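Perguntas que me fazem sobre os expositores giratórios

Juntei nesta página as dúvidas que mais aparecem na caixa de mensagens da Javlow desde que comecei a levar os meus porta-chaves e brincos às feiras. Vou acrescentando conforme perguntam!

Que expositor é que usas na banca?

Um giratório de arame branco, de pousar na mesa, com dois andares de ganchos. Já tive um de chão (um trambolho, vendi-o em abril) e desde então só uso os de mesa. Cabem no carro, monto-os sozinha e ninguém tropeça neles.

Quanta coisa consegues pendurar?

Depende muito do cartão. Com os cartõezinhos pequenos dos brincos ponho 11 por gancho sem problema, com os porta-chaves fico-me por uns quantos menos, porque fazem volume e depois as pessoas não conseguem tirar o de trás. Se virem que o cliente puxa um e vêm três agarrados, está cheio demais.

Monto em casa ou só na feira?

Em casa, sempre! Pelo menos da primeira vez. Ponho o expositor na mesa sem nada pendurado, rodo-o, vejo se abana, e só depois penso onde vai cada coleção. Na feira há vento, há gente a perguntar preços, há o café a entornar-se, e não é hora de andar a descobrir que um gancho está torto.
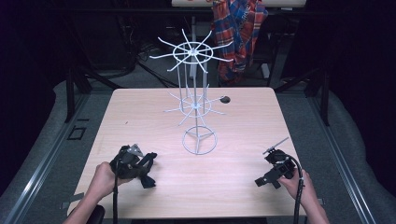

Depois de ver que está direito, começo a pendurar por cima e vou alternando os lados — um cartão aqui, outro do lado oposto. Se encherem um lado todo de uma vez, o peso puxa para lá e o expositor fica com ar de quem bebeu um copo a mais. Com a coleção Pugh, que é mais pesada, tenho ainda mais cuidado e deixo-a perto do centro.

Que espaço tenho de deixar à volta?

Mais do que parece na loja. Os ganchos abrem para fora e os cartões ainda balançam quando alguém roda aquilo com entusiasmo (as crianças, sobretudo). Eu deixo 20 centímetros livres para cada lado.

E se a base escorregar?

Uso bolinhas de massa adesiva, daquela de colar cartazes, por baixo do arame. Segura bem e sai sem deixar marca. Também já experimentei um tapete antiderrapante de gaveta, mas a toalha da banca fica com altos e irrita-me.

O arame branco suja-se?

Suja, claro, sobretudo nas pontas. Pano húmido, uma gota de detergente da loiça e secar logo. Esfregão, nunca! Risquei um assim, e onde o revestimento salta pode aparecer ferrugem.

Como transportas?

Numa caixa de cartão alta, com os ganchos embrulhados numa toalha velha. As peças vão à parte, em saquinhos por coleção. Para a feira de Herow levei 410 cartões e, graças aos saquinhos, tinha a banca pronta antes das nove.

Vendes expositores?

Não, só o que vai pendurado neles :) Os preços das peças estão na página da loja, e a coleção Flatevance volta assim que eu tiver argolas.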